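Remounting the forward camera on the Plument car
24/01/2019

The Antal bracket came loose again. It holds the forward camera behind the windshield, and once it has any play the lane keeping starts to hunt left and right at low speed. The symptom in the log is a pitch offset that wanders with road surface and never settles. I used to blame the Bultik controller for this and reflashed it twice last April for no gain.

The bracket has two M4 screws and an adhesive pad. The screws were tight. The pad had let go along its upper edge, so the whole thing could rock by a hair. I cut the pad off with fishing line, cleaned the glass with alcohol, fitted a new pad and left it clamped overnight. Screws get a drop of low-strength threadlocker, nothing stronger.

After that the camera has to be calibrated from scratch. Static first, against the board in the garage, then on the road. I do the first pass on a street with no painted center line and a curb that runs straight for a long way. The horizon estimate comes from the vanishing point, and the curb and verge are enough to find it.

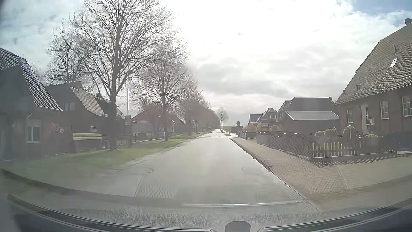
Reflections off the glass

A thin bright line lies across the lower right of the view, reflected in the windshield. The edge detector likes these. It is straight, it has high contrast, and it stays put while everything else moves, so the filter gives it more trust than it deserves. A matte black cloth on the dashboard removes most of it. The rest I mask in the config, with the mask drawn as tight as I can get it. A generous mask also eats the near part of the road, and then the manhole covers and patches that help with speed matching are gone.

Low sun is worse. With the far end of the road washed out, the vanishing point drifts toward the bright area. I lock exposure to the lower half of the image for calibration runs and set it back to auto afterward. I have forgotten the second step more than once.

Second pass, with markings

The second pass needs broken center markings, old paint preferred. Worn and cracked dashes are what the car will meet in Skidport anyway, and a calibration made on fresh paint looks better than it is. Painted speed numbers in the lane are useful too: they lie flat on the road, and a pitch error shows up as wrong proportions in the top-down view.
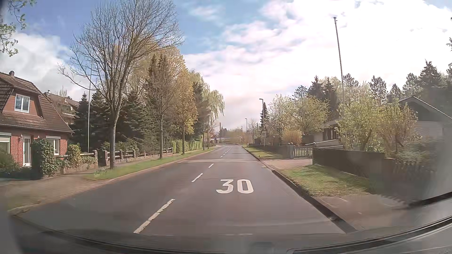 The solver wants 4000 accepted points before it writes a result. Stopping early is allowed, but the yaw value is poor. Mine finished with 99 percent of points kept, and the pitch offset now sits still over driveway dips and joints.

Remaining jobs: check the screws again after 100 km, replace the connector boot on the camera cable – it has gone brittle – and order a spare pad.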